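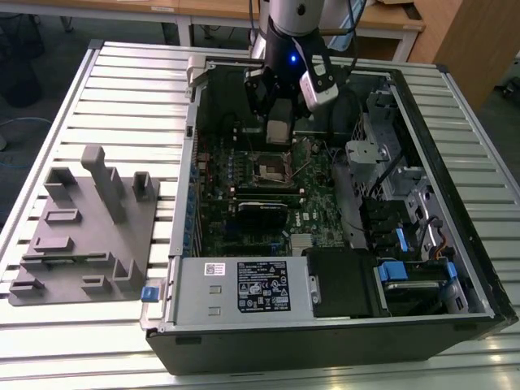
Desktop tower on its side with the panel off, processor socket near the middle of the board

Is it worth reviving an old desktop for the family history archive?

Posted by Seraina Sutter in Home Archives & Genealogy
185 views

Hi everyone! Long-time reader, first real post. Over the summer I inherited my great-aunt's boxes, and I have caught the bug completely. There are 493 photographs, a stack of letters in old German handwriting, three baptism certificates and a recipe notebook with gravy on it (I love the gravy). The family left a village near Ukmont for the Midwest and a lot of the pictures have names penciled on the back, so I'm scanning both sides of everything.

My laptop is nearly full and it is also the one I use for work, so I'd like a separate computer just for the archive. My brother has an old tower he says I can have. It runs but it's slow, and it has one small hard drive. He thinks I should put in more memory and a bigger drive and be done with it. My cousin says to skip all that and put everything online.

What I want to be able to do:

- scan on my flatbed, which is a Skiden and works fine
- keep the big original files plus smaller copies to email to relatives
- find things again! At the moment everything is called scan0001, scan0002 and so on
- not lose it all

I don't play games or edit video. Is the old tower good enough? And how do people name their files? I've started and restarted twice already and would rather not do it a third time.

2 replies

Urs Zaugg
Member, 1,000+ posts

Welcome, and what a wonderful pile of boxes to be handed! Yes, use the tower. Scanning photos is light work for a computer. The scanner is the slow part, and while it crawls along you'll be squinting at the back of the next picture anyway.

If you only buy one thing, make it a solid-state drive for the system. An old machine with a spinning disk feels like a new one after that swap, and it's an easy job for a beginner. Memory comes second. Look up the exact model of the motherboard before you order any, as the different generations don't fit each other's slots. Leave the processor alone. You'd gain very little for scanning, and the sockets on older boards are fussy things with tiny pins that bend if you look at them wrong. Unplug the power cord before you open the case, and touch bare metal on the case before you handle the parts.

Now the part I really want to talk about, which is names. I did mine wrong for years. I had folders called "Grandma" and "Grandma 2" and "Grandma good ones", and then my own children started calling my mother Grandma and the whole thing fell over. What I use now is

year_surname_place_number

so 1924_sutter_ukmont_006 and the back is 1924_sutter_ukmont_006b. If I don't know the year I put the decade with an x, like 192x. Unknown family is "unk". Everything is lower case with no spaces. It looks dull but it sorts itself beautifully, and when you find out who the man with the goat is, you change one word.

Keep a spreadsheet next to it with one line per picture: file name, who, where, what's written on the back copied exactly as written (spelling mistakes too!), and which box the original lives in. Write the box number in soft pencil on the box itself. I spent a whole September hunting for one wedding portrait that I had scanned perfectly well and put back in the wrong place.

Scan prints at 600 dpi if they're small, and save the originals as TIFF. Make JPEGs from those for emailing. Don't color correct the originals, only the copies.

For the letters, ask around for someone who reads Kurrent. There are lovely people who do this for fun. It took me 6 months of evenings to learn to read my great-grandfather's hand, and the first full sentence I managed was a complaint about the price of hay. I was thrilled.

Trummer
New member

just put it in the cloud, your cousin is right. I have everything in Clukari and never think about it. Old PCs die

Urs Zaugg
Member, 1,000+ posts

Cloud is a fine second copy - I keep one too - but please have it in more than one place. Mine is on the computer, on an external drive that lives at my sister's, and online. We swap the external drive at Christmas and at Easter.

Seraina Sutter

Thank you both!! I'm going with the tower plus a new drive, and an online copy as well so my cousin stays happy. I renamed the first box last night using Urs's system and already found two prints of the same picnic with different names on the back. Does anyone know if I should list both names or pick one?

Urs Zaugg

Both, always, with a question mark after each. And post the picnic!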